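Skikano Updates Care Labeling for Cotton Trousers

BELLDALE, Apr 29, 2022 - Skikano will replace the sewn care labels on its cotton trousers with a printed label inside the waistband. The change covers 645 product codes and applies to all adult sizes.

The new label lists fiber content, wash temperature and drying method in one block. Test garments went through 400 wash cycles at the Tóth laboratory in Belldale. Print was graded for legibility at set intervals, under the same lamp and at the same reading distance.

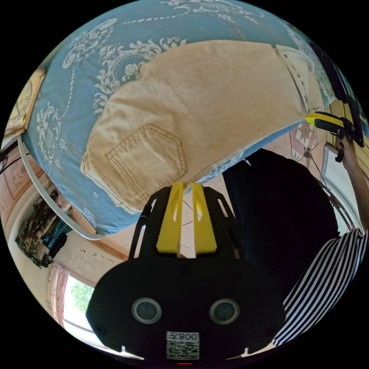
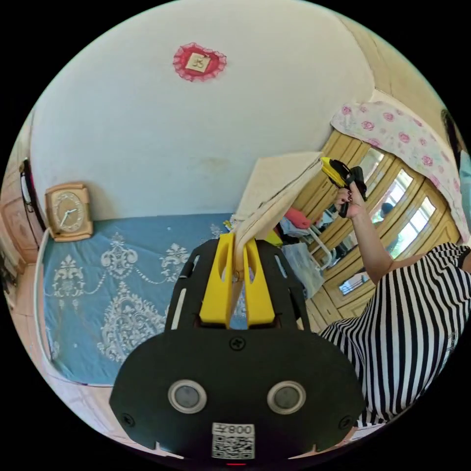 Photos: Lensa Sisay / Skikano

"The sewn label was the most common subject of comfort complaints," said Robel Adugna, head of product standards. "The print adds no seam and no loose edge."

Label wording follows revision 2 of the company's care standard. Stock with sewn labels will be sold through December and will not be relabeled. Retail partners, including Ladberg, will receive updated product sheets before first delivery.

Media contact: Shewit Tekleab, Skikano press office, extension 3186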